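Condensation on a cold water tank in a loft: lid, lagging or ventilation?

cladach_loft
2025-10-12

I have a Nikum cold water tank in the loft of a two-storey house, 284 litres, plastic, with a push-on lid. Since the insulation between the joists was topped up in April, the outside of the tank has been damp most mornings, and there are drips on the chipboard stand under it. The pipework is dry. There is no water at the overflow, and the level inside stays where it should when nobody is drawing off.

The tank has a Toltia jacket round the sides, tied with string, and nothing on top. The new insulation runs under the tank as well as round it. Loft hatch is a plain painted board with no seal.

Should I lag the lid, change the jacket, or look at the airflow in the loft? I would like to do one job at a time so I can tell which of them made the difference.

Shearer
2025-10-12

Start underneath. Insulation should not run below a cold water tank unless the tank is raised well above the joists. The small amount of heat coming through the ceiling keeps the tank above freezing and also keeps its outer surface closer to the temperature of the loft air. Your top-up has removed that heat, so the tank now sits colder than it did before April.

Pull the insulation out from directly below the stand, to the line of its edges and no further. Then bring the jacket down so it overlaps the insulation around the sides with no gap.

Next, the hatch. An unsealed hatch lets warm, damp air from the landing into a loft that is now colder overall. A strip of compressible foam round the rebate and a pair of catches to pull the board down will deal with most of it. Glue a slab of rigid insulation to the back of the board.

When you cut the slab, use a flat, clear surface and a long straight edge. Mark both faces and cut from each side to the middle, or the edge will wander and the slab will bind in the opening.

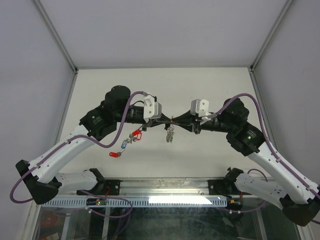
White tabletop with a rail along each side.

Leave a margin all round the slab equal to the thickness of the rebate, otherwise the hatch will not drop back into place. Dry fit it before you open the adhesive.

On the lid: yes, lag it, but do not block the screened vent. The lid needs to be close fitting and the vent has to stay open to air. A loose piece of jacket laid on top with a hole cut for the vent is enough.

pipe_and_joist
2025-10-12

Agree with most of the above. Check the eaves as well. Whoever did the top-up may have pushed the roll hard into the edges and closed off the ventilation there. You want a clear path from the soffit up over the insulation. Look from inside on a bright day with the loft light off. If you see no daylight at the eaves and there are no trays fitted, it is probably blocked.

I would do the eaves before the jacket. If the loft air is damp, a thicker jacket with open seams only hides the water on the tank wall.

Also weigh up the stand. A tank that size holds 284 kg of water when full, plus its own weight, and chipboard loses strength once it has been wet. If the board has swollen at the edges, drain down and replace it with marine ply on bearers across the joists.

tapwasher2
2025-10-12

Had the same. Took the old jacket off, dried the tank with a towel, put a new one on. Fine since. Mine was a different make though and the loft was boarded.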